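The border treaty between Fleswood and Konska runs to 80 pages, and most of the coverage has stopped at the preamble. The part that matters is the annex on troop notice. 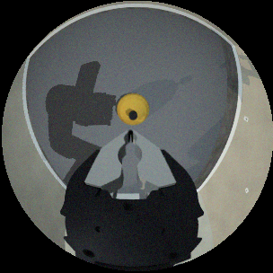 Under the annex, either side must give notice before moving more than 1000 soldiers within 100 miles of the line. The old limit was 2000. Konska asked for the lower number in August and got it, in return for dropping its claim to the port at Trummer.
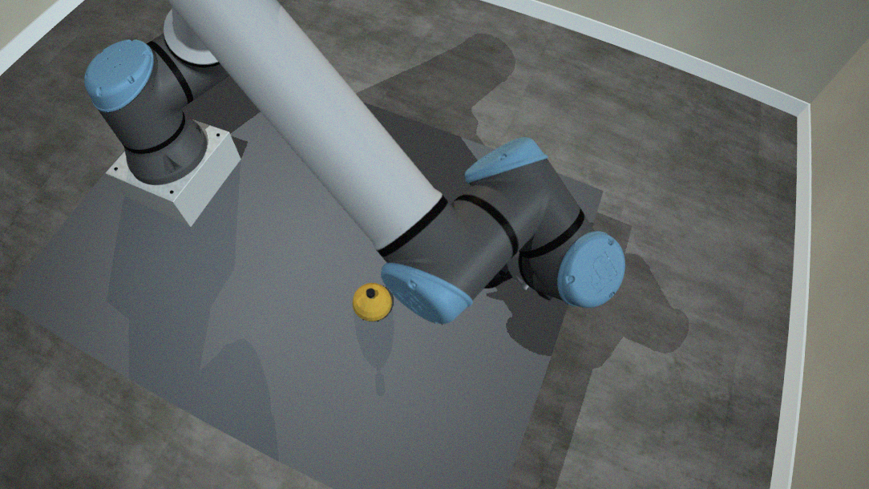
Robot arm on a white pedestal, simulated view.

I still can't find a clause on reserve units. If they are exempt, the limit is easy to get around. 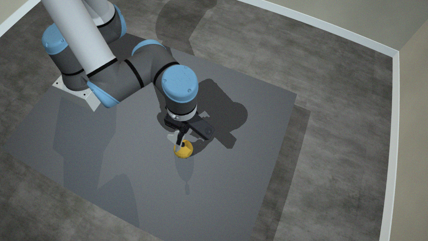
Porkon, which shares a border with both, has not signed. Its parliament votes on the text next month.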